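# Kisis wrist-view set: cable and plate

Wrist camera recordings for learning to move a thin cable over a flat plate with a gripper.
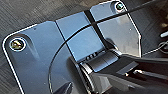 Mernent asked whether a policy can learn anything useful about the cable when the gripper hides so much of the plate. Their concern was that the model would learn the position of the screws and ignore the cable. It is a fair question, and a large part of this card tries to answer it.

## What is in the set

The set has 608 episodes. Each episode is one attempt to bring the cable from a start position to a goal position on the plate. For every episode we give:

- the wrist camera video
- joint positions and gripper opening
- the goal, stored as a short curve in plate coordinates
- a label: `reached`, `not_reached` or `stopped`

There are 2 folders, `train` and `held_out`. The held-out folder uses start positions that do not appear in training. Please don't mix them, even for pretraining, or your numbers can not be compared with ours.

## How it was recorded

All episodes were recorded in April at the Plondier workshop. An operator moved the arm by hand controller. We did not remove bad attempts. If the operator lost the cable and caught it again, the whole recording stays in the set, and the final label tells only how it ended.

The plate is dark and a little glossy, so it gives pale reflections. We kept it on purpose. In our first trials on a matte white board, the cable was very easy to separate from the background, and the trained policy failed as soon as we changed the surface. A black cable on a slate-blue plate is harder. The black band that crosses the plate is the hardest part, as the cable has nearly the same colour there.

## Method

The baseline is behaviour cloning with one change. The network does not predict only the next action. It also predicts the cable as a curve with 5 control points, including the part behind the gripper. The curve labels were drawn by hand on selected frames and carried to the other frames by tracking. During training, the curve error is added to the action error with a fixed weight.

At test time the curve is not used for control. You can save it if you want to see what the model believes about the hidden part.

## Result so far

With the curve prediction, the policy reaches the goal more often on `held_out` than plain cloning does. The gain is clear where the cable crosses the black band and small elsewhere.

For the question from Mernent, we ran a test where both screws were covered in the input with a patch of the plate colour. The policy with the curve lost very little. The plain one lost more, so the concern was partly right for that one.

## Known problems

- Video and joint data can be out of step by up to 2 frames. The script `align.py` corrects most of it.
- Curve labels are weak near the finger tips. Treat them as a guess.
- One plate and one type of cable only. We make no claim for other materials.
- Small specks on the plate were sometimes followed by the tracker. Known cases are listed in `tracker_notes.txt`.

## Licence and contact

Free for research use. For commercial use please write to Kalinowski, who keeps the storage and the licence text. Errors in the labels can be reported in the issue list with the episode number.

Last change to this card: 18 Sep 2018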